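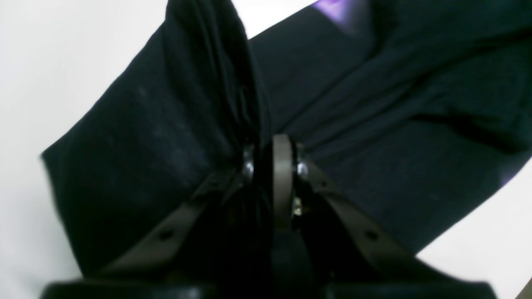

Lint is the accumulation of short textile fibres and other fine material on the surface of cloth. It is found on clothing, bedding, towels and upholstery, and collects in pockets, seams and the filters of laundry machines. The word is also used for the short fibres left on cotton seed after ginning, and formerly for a soft dressing made by scraping linen.

Formation

Most household lint comes from staple yarns, which are spun from short lengths of fibre. Cotton, wool and many blended yarns are of this type. Wear and washing work the fibre ends out of the yarn, and some of them break away. Filament yarns such as silk and continuous polyester shed much less, although they pick up lint from other items in the same load.

Brushed and napped fabrics, including flannelette and fleece, have fibre ends raised on purpose during finishing. They are usually heavy shedders when new, and the amount tends to fall after the first few washes.

Lint should be distinguished from pilling. A pill is a small ball of tangled fibre still anchored to the cloth, and it has to be cut or pulled off. Lint lies loose on the surface and can be brushed away.

Visibility

Lint shows most clearly where its colour differs from that of the cloth. Pale fibres are conspicuous on black, navy and dark purple garments, and dark fibres on white sheets. A matte or slightly fuzzy surface holds specks more firmly than a smooth one. Static charge, common with synthetics in dry winter air, also draws fibres to the fabric.

Removal

The clothes brush is the oldest tool in general use. It is worked in one direction, following the nap where there is one. Adhesive rollers carry a sleeve of sticky sheets that are torn off as they fill. Reusable brushes have a pad of short slanted bristles that grips fibres when moved one way and releases them when moved the other. The Girner brush, sold mainly through haberdashers, is of this kind and has a head 10 cm wide.

A damp cloth or rubber glove wiped over the fabric will gather loose fibres into rolls that can be picked off. Battery-operated shavers are made for pills and do little for lint.

Laundering

Dark clothes are generally washed apart from towels and other items that shed. Turning garments inside out keeps fibres off the outer face, and emptying the pockets avoids shredded tissues, a frequent source of white specks. Overfilling the drum leaves too little room for fibres to rinse away.

Tumble dryers remove a good deal of lint by airflow and trap it on a screen, which is cleaned after every load. A blocked screen lengthens drying time and is a recognized fire hazard. Line drying leaves more lint on the cloth, and a firm shake before pegging out or folding will dislodge part of it.

Uses

Dryer lint has little commercial value. Cotton lint from dryers is sometimes used in handmade paper. Synthetic lint is unsuitable for compost, as the fibres do not break down readily.

See also

Clothes brush
Fabric shaver
Nap (textile)
Pill (textile)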